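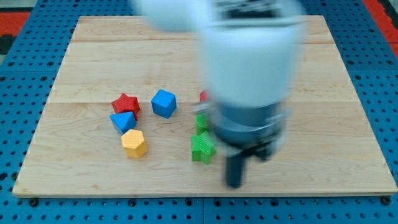
Questions we get about the block table

Who is it for?
Anyone who can resist putting the pieces in their mouth. The Dorstead playroom says three and up, though Samah Belhaj has met a few adults she would rather supervise.

Why a wooden board on top of the blue table?
The table is full of holes. We prefer the blocks to stay where people can argue over them.

Is the maple treated?
A wipe of oil each March. Please don't add your own, however good it smells.

Can I wash the blocks?
Yes, in warm soapy water with an old toothbrush. The ridges hold on to biscuit remarkably well. Not the dishwasher - we tried it at Grostarcombe and got some interesting new shapes.

Do they have to be sorted afterwards?
By shape or by colour, your choice. Changing your mind halfway is allowed but makes the tea late.

I've found one in my coat pocket. What now?
Drop it in the tray by the door. Ngan-ling Lam empties it at four and asks no questions.

Can we borrow the board?
No. The blocks, yes, for up to 3 weeks.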